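How I Pack a Snack Tin (and Keep It From Turning Into Crumbs)

Every November I start saving cookie tins. By the time the holidays are over I have a shelf of them, and I hate seeing them sit empty, so they become snack tins. One lives by the couch, one goes in the car, and one goes home with whoever visited last. My friend Poppy Rowbotham has had four off me so far and has yet to return a single one!

A big rectangular tin is easiest. Wash it, dry it right away (the corners rust if you don't), and leave the lid off overnight so it doesn't smell like old butter cookies.

Then dump all your snacks on the table and sort them into crunchy, soft and candy. I only use things that are individually wrapped – open cookies go stale and make everything taste the same.

Start at one end and work toward the other. Bagged crunchy stuff goes in first, leaning against the side so nothing heavy lands on it. Small packets fill in next to it, and they can overlap a bit. I like to mix up the colors as I go, because a row of all one wrapper looks kind of sad.

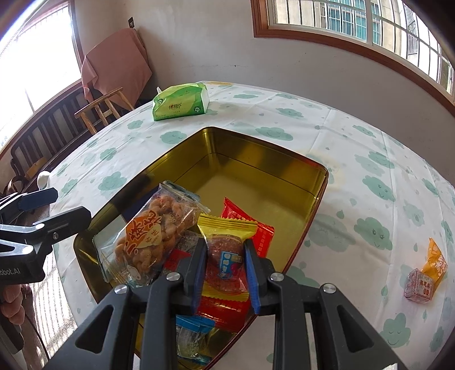 Twisted dough snacks on the left, little packets beside them, and the far end still to fill.

Save the candy for last. Loose pieces are perfect for plugging gaps, so I keep them on the tablecloth next to the tin until everything else is in. If you drop them in early they slide to the bottom and you find them in spring.

Now put the lid on and give it a gentle shake. If it rattles a lot, add a few more pieces. If the lid won't close flat, take out the puffiest bag and eat it.

I keep tissues on the table too, for sticky fingers.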